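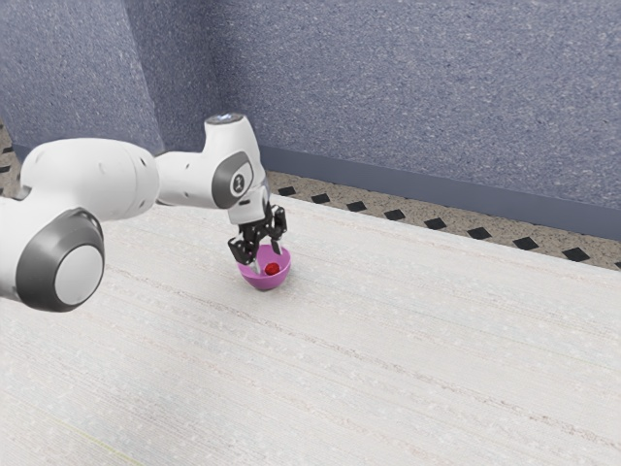

The ball-and-bowl task in the simulator, gripper open over the red ball.

Tadirden teleoperation group, notes from the May meeting

Verena Fuchs opened at 16:00 and thanked everybody for coming, and for the plum cake, which did not survive the first item.

1. Demonstrations so far. Satish Iyengar told us the Prundside set now stands at 2962 recorded runs, and there was a good round of applause for the people who have been driving the arm by remote control all spring. He would like new drivers to slow down over the bowl – most of the runs he throws out are ones where a finger bumps the rim on the way in.

2. Hand guiding or remote? We talked this over at some length, and very pleasantly. Verena still prefers guiding a real arm by hand, as she feels the movements come out smoother. Satish pointed out that this isn't open to us in the simulator, and we agreed to keep the Lanz controller there and leave hand guiding to the lab.

3. Practice time. Three newcomers have asked for a turn. Each will get three practice runs that are not saved – more if they ask nicely!

Actions: Satish to write up the rim advice. Verena to ask Utell for a second controller.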